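Soscombe Home & Tidy Forum > Small Rooms > Everything ends up on the floor

Plerulow
Posted Feb 25, 2025
Hello all, long-time reader and very occasional poster. I look after the shared workroom at our place in Soscombe, and I've been trying since last July to get it to stay tidy for longer than an afternoon. It's a decent room with plenty of storage, and yet the floor is where everything lives! Clothes, drinks bottles, bits of printed paper, the lot. Someone sits down to do a job, puts a few things down next to their feet, and there they stay. 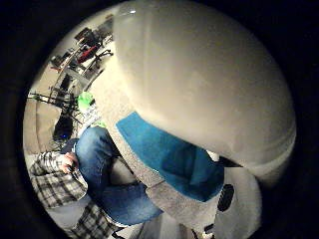 I've tried being strict about it and I've tried being nice about it (there were biscuits), and neither lasted. What I'd love is a system that works for people who like to spread out while they're busy. Do I buy baskets? Hooks? Or do I just make my peace with the floor?

siqueira_212
Joined the forum for the curtain advice and stayed for threads like yours! I'd say hooks, every time. A jacket or a towel gets dropped because the nearest hook is across the room and the person is already sitting down. Put three low ones within reach of the chairs and see what happens over a month. We did it in our hallway and I still smile when I walk past.

Darum
I'm going to disagree, very kindly. Hooks are lovely for a week and then they have four things on each and you're back on the carpet. Do you have drawers in there? I'd empty one completely and make it the "put your stuff here" drawer. It costs nothing and there's no drilling.

Plerulow
We do have drawers, Darum, a tall grey cabinet of them against the wall, and I'm ashamed to say I couldn't tell you what's in the half of it. There's a low grey cabinet too, but that has become the place where bags go. I did put a grey mat down on the carpet, thinking it would mark out a clear bit of floor – and of course people take it as an invitation.

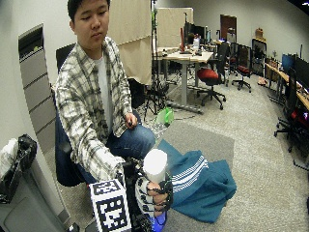 So I'm tempted by the drawer idea, though I suspect people would have to get up to use it, and getting up seems to be the sticking point. Would one wide, shallow basket by the chairs be daft?

siqueira_212
Not daft at all, and I'd happily have the basket as well as the hooks. Go for one with a flat bottom so bottles can stand up in it.

Darum
I'll give you the basket, but only if it gets emptied every evening, otherwise it's a floor with sides. I'm sticking with my drawer!

Plerulow
Basket ordered, and I'm going to clear out the bottom drawer tomorrow with a pot of tea. Will report back once I've found out what's in it.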